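Unit 6 – Item sinks and currency flow in a persistent online game

Reading before the session: Tymoshchuk's notes on vendor pricing, sections 2 and 3. Bring the Calton spreadsheet from Unit 5, with your own drop rates filled in. Version of 2019-01-25.

## 6.1 Terms

A **faucet** is any rule that creates currency or goods: monster drops, quest rewards, daily login grants, vendor buyback. A **sink** is any rule that destroys them: repair fees, auction tax, travel costs, crafting failure. A **transfer** moves value between players and leaves the total unchanged. Player trade is a transfer. The tax on player trade is a sink.

Students often class the auction house as a sink. Only the listing fee and the sale tax are sinks. If an item sells for 2,000 gold at a 5% tax, 100 gold leaves the game and 1,900 goes to the seller.

## 6.2 The basic balance

Let *F* be the currency created per active player per day, and *S* the currency destroyed per active player per day. Net flow is

 N = F - S

With a stable player count, a positive *N* means the supply grows every day. It does not follow that prices rise at the same rate. Players who hoard for a large purchase take currency out of circulation for a time, and prices of common goods may stay flat while the stored amount builds up. When the purchase becomes available, or is canceled by a patch, the stored currency returns at once.

For this reason we track two figures:

1. total supply, including banks and guild vaults
2. circulating supply, meaning currency that changed hands in the last 14 days

The ratio of the second to the first is used in Exercise 2.

## 6.3 Worked case: Mokeva

Mokeva is the small test world we use all term. The rules that matter for this unit are as follows.

| Rule | Type | Gold per player per day |
|---|---|---|
| Monster drops | faucet | 410 |
| Daily quests | faucet | 265 |
| Gear repair | sink | 180 |
| Travel fees | sink | 95 |
| Auction tax | sink | 120 |

*F* is 675, *S* is 395, and *N* is 280. A character who plays every day for 12 days adds 3,360 gold to the supply, all else equal.

Nazarenko's first proposal was to raise gear repair until *N* reached zero. That would put repair at 460 per day. The average hides the spread: repair cost depends on deaths, and new players die far more often than veterans. In the December run, the lowest level band already paid more in repairs than it earned from drops. A flat increase would have drained the players with the least gold and left the large balances almost untouched.

The second proposal was a sink scaled to wealth. Three forms were compared:

- a storage fee on bank slots above a fixed number
- a percentage tax on vault balances
- cosmetic goods sold by vendors at high fixed prices

The balance tax removed the most currency in the model and is the easiest to get around. Players convert gold into a trade good that holds its price, and the good becomes a second currency that no rule touches. The storage fee has the reverse problem, as gold takes up no slots. Cosmetic goods removed less than the tax but did not change how players stored value.

## 6.4 Item sinks

Currency is half of the problem. Durable gear that can be traded forever piles up, and its price falls toward the vendor buyback price. Crafters leave when that happens, and the materials market goes with them.

**Binding on equip** removes an item from trade on first use. It is cheap to build and players understand it. The item still exists, though, and can usually be sold to a vendor, so a binding rule with generous buyback is also a faucet. Check this before you submit Exercise 3.

**Decay** lowers the maximum durability with each repair. It gives a steady demand for replacements. Players dislike it strongly when the item was hard to get, so it is best kept for crafted gear of middle quality.

**Upgrade by sacrifice** consumes several copies of an item to improve one. The count grows quickly with each step – at three copies per step, a fourth-step item has consumed 81 base items. It suits games with high drop rates and works badly in games with low ones.

## 6.5 Exercises

1. Using the Mokeva table, find the auction tax income needed to bring *N* to 100 while all other rules stay fixed. State what this implies for trade volume if the tax rate does not change.
2. World A has a circulating ratio of 0.7 and world B has 0.2. Both have the same total supply and the same *N*. Which is at greater risk from a new vendor item priced at 2,000 gold? Explain in no more than one page.
3. Design one item sink for the Menine crafting rules. Give the rule, the expected number of items destroyed per week, and one way players could avoid it.
4. (Optional) Repeat Exercise 1 with a player count that falls by 2% per week. Treat the gold of departed players as out of circulation but still part of total supply.

Submit to Olesia Chornovol before Unit 7. Spreadsheets must show formulas, with pasted values only in the input columns. Unit 7 covers price floors and vendor buyback, using the Yurchenko data set.

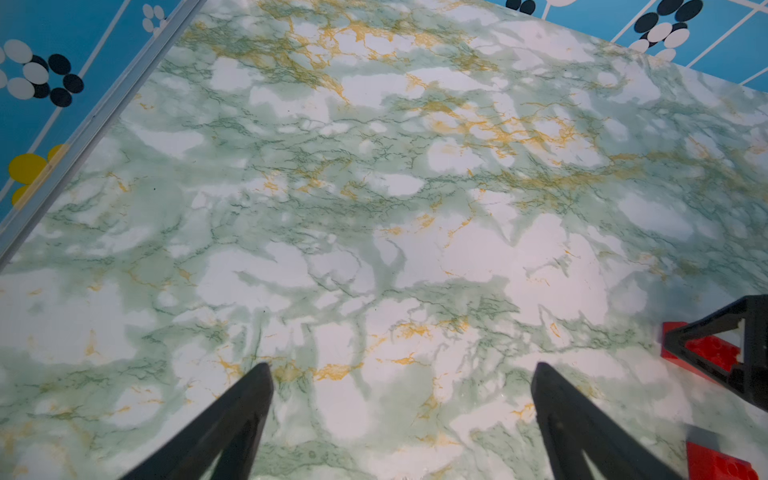
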